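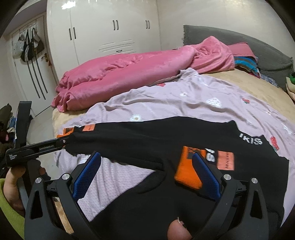

Stuslow House residents' meeting, August
Minutes, draft 2

1. Laundry and folding
The house still has no agreed way of folding. The Wikeck folding guide was passed around. It claims any garment can be done in 3 moves on a flat bed. Several residents doubted this, and one asked whether the author had ever met a hooded top. Agreed to try it for the rest of the month, without much hope.

Folding on beds was raised again. The objection is that blankets get shoved up against the headboard and stay there. The reply was that there is no table big enough. Both points stand.

Dark clothes with patches or printed lettering: the guide says fold with the print inside. No evidence is given that this protects anything. Left to each resident.

2. Storage quote
Kwok has quoted $980 for shelves in the hall closet. The quote doesn't say how deep the shelves are or whether fitting is included. Not approved. Secretary to ask for both in writing.

3. Vikico detergent
The bulk tub is sold as good for 2000 loads. Nobody present believed it. The last tub ran out well before the label said it should. Buy the small size until the price per load can be checked.

4. Other business
Fleece blankets are not to go in the dryer on high. Carried, 2 against.

Meeting closed 8:40 p.m.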